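Stirnlow Makers' Letter > Workshop Notes > March

News Projects Workshop Notes Join Contact

We use cookies to remember your newsletter preferences. Accept / Manage

The white table gets a turn

Hello again, friends, and thank you for all the kind replies to the last letter, which went out to 2,531 of you (I do read every one, though it may take me until the weeds come up to answer!).

This month I want to talk about work surfaces, a subject I can go on about for far longer than anybody at home would like. For years we did all our fiddly work on the old brown bench at Kostorden, and for years we lost small black parts on it. Black bands, black brackets, black everything – you put a piece down, reached for your coffee, and it was gone. So we finally moved the fiddly jobs over to a white tabletop with a good strong light, and I can't tell you how much happier my eyes are.
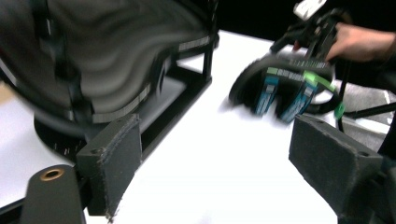
Cristian Mamani wrote in to ask whether a white top shows every scratch and smudge. It does, Cristian, and I've made my peace with it. A soft cloth and a little dish soap at the end of the evening takes care of most marks, and the rest I think of as the table settling in. What I would say is to keep anything heavy on a base with a flat underside, and lift it when you want to move it. Dragging is what does the damage.

The other thing I've come around to is cards. Small ones, in a color you can spot from across the room – blue is my favorite against black parts. My first batch was around 400, cut from leftover stock that Bataineh kindly set aside for us, and I'm still working through them.

Next month we'll be over at Tutia for the open evening, doors at 6:30, and I'm hoping to bring a folding table and a lamp so you can try the setup yourselves. Bring a project if you have one on the go, and a sweater, as that back room takes its time warming up.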